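About Stindum

Stindum publishes serialized romance and family fiction online. Chapters are released in installments, free to read, and collected into e-books when a series ends. The site began as one writer's blog and now carries work by several authors under a shared set of house rules.

What we publish

Series are contemporary, told in first person, and set in small towns or on the road between them. A standard chapter is 2,000 words. A standard series runs to 50 chapters, though authors may stop earlier if the story is complete. Current series are Medance, a two-narrator story set in a college town, and Ondieki, which follows a touring band through one summer.

How a chapter is made

Each chapter passes through three stages: draft, continuity check, and copy edit. The continuity check compares the draft with the series record, which lists ages, dates, vehicles, pets, work schedules, and who knows what at each point in the plot. Errors found after release are corrected in the posted text and noted at the foot of the chapter. Plot points are not changed after release.

Release schedule

New chapters are posted at 6 a.m. Eastern. Each active series receives two chapters per week. The site pauses new releases in May, when finished series are prepared for e-book. Comments remain open during the pause.

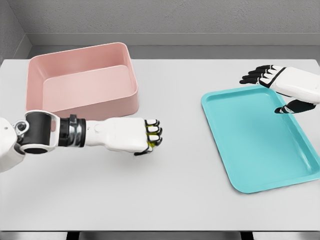 Reader accounts

An account is not required to read. It is required to comment, to save a place in a series, and to receive chapter notices by email. Accounts run on Rorance, our own membership system. We store an email address, a display name, and reading position. Deleting an account removes all three; comments stay up without a name.

Submissions

We accept proposals for new series from June through August. Send three finished chapters and a one-page outline that includes the ending. Proposals without an ending are returned unread. Replies take about six weeks.

Rights

Authors keep copyright. Stindum holds first online rights for the length of the series and shared e-book rights for two years after the final chapter.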